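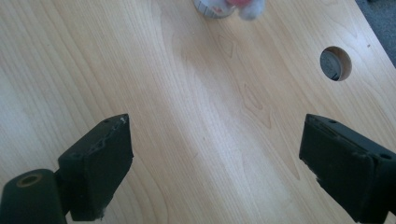
Do you have to book for an open day at a robotics lab?

Usually just a form on their site, and for the smaller labs you can often walk in. Mine wanted a name and a shoe size (??) and then never asked for either at the door.

So. Vornwood open day. Been meaning to write this up since November and I've got half an hour before I have to get the car back, so fragments it is.

Vornwood is the training lab on the second floor of the old Havex building, up the ramp from the bus loop. Took me two tries to find the right stairs. There's a sign but it's for the dentist. Coffee by the door, very hot, very bad. I had two.

I went because I've been reading about robots learning chores for maybe a year and I've never stood next to any of it. Videos only. And videos are always sped up, or it's the one good try out of who knows how many. I wanted to see the slow boring version.

Got the slow boring version! Loved it.

First bit was a talk. 30 minutes, went on for 40. The short of it – they don't program the arm to do a chore step by step. A person does the chore with a pair of hand-held grippers, over and over, and the recordings get fed to a model, and later a robot arm with the same kind of gripper on the end tries it on its own. The project is called Misness. No idea why, I asked, got a shrug.

For the first task they want 2000 recordings. Somebody behind me said "of the SAME thing?" pretty loud. Yes, the same thing. Well, the same thing with the stuff moved a little each time, which is supposedly the whole point. If the bowl is always in one spot the model just learns the spot.

Then we got to try the grippers. Just the practice pair, nothing saved.

I was terrible. You squeeze the trigger and the fingers close, fine, easy, a child could do it (a child did, before me, much better). But your own fingertips are way back behind the handle and you feel almost nothing. I kept closing too early. Then I overcorrected and pushed a plastic cup clean off the table. Then the left hand, which in my case is basically a foot.

Things I noticed while waiting for another go:

You stop looking at your hands after a bit and start looking at the tips. The woman before me said the same.

Going slow is harder then going fast. They want smooth, no jerking around, no hovering while you think. I am a hoverer.

Your wrists get tired before anything else. They swap people out a lot, I was told.

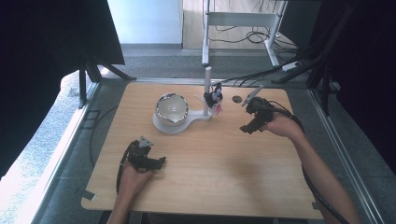 Does the robot copy exactly what the person did?

It works out a movement of its own from lots of recordings, so any single one doesn't get replayed. The people running the demo said two runs in a row can look pretty different even when the table looks the same.

The part I keep telling people about is how much of the day goes on moving things an inch. Set up, do the task, put it all back a bit different, again. Whoever is holding the grippers also does the resetting, so there's this rhythm to it. I watched for a good while and my coffee went cold and I did not mind.

After that, the arm demo. This was the Igwe arm, which is what they run the trained model on, over in the other room with a line of tape you're not supposed to cross. (I crossed it. Got told.) The job was picking up a spoon and putting it in a mug.

Run one, it got the spoon and stopped over the mug for so long I thought it had crashed. Then dropped it in. Big cheer. Run two, missed the spoon completely, closed on air, carried the air very carefully over to the mug and let go. Bigger cheer. I laughed so much I had to go stand by the coats.

After that it got the spoon most times. I stayed for a lot of them. It's weirdly tense, you lean.

Asked how long until one does my dishes. Long answer. The useful part was that a new kitchen is a much bigger jump than a new spoon, and they'd be happy just to get from one table to a different table this winter. I liked hearing it put that plainly, most of what I read has the robot folding my shirts by spring.

Practical stuff if you go. Parking is free after 4 but the lot is tiny. Bathrooms are one floor down. Wear short sleeves or push them up, mine kept catching on the trigger. Go to the gripper table first and the talk second, because by the time I got out of the talk the line was over the hall and halfway to the elevator. Kids are fine, there was a low table for them with foam blocks.

They're doing another one when it warms up, no date yet. Mailing list is on a clipboard by the door, so I guess you have to go there to find out when to go there. I signed up and I'm not sure they can read my writting.

OK car. More later, I have a page of notes on the spoon thing that I didn't get to.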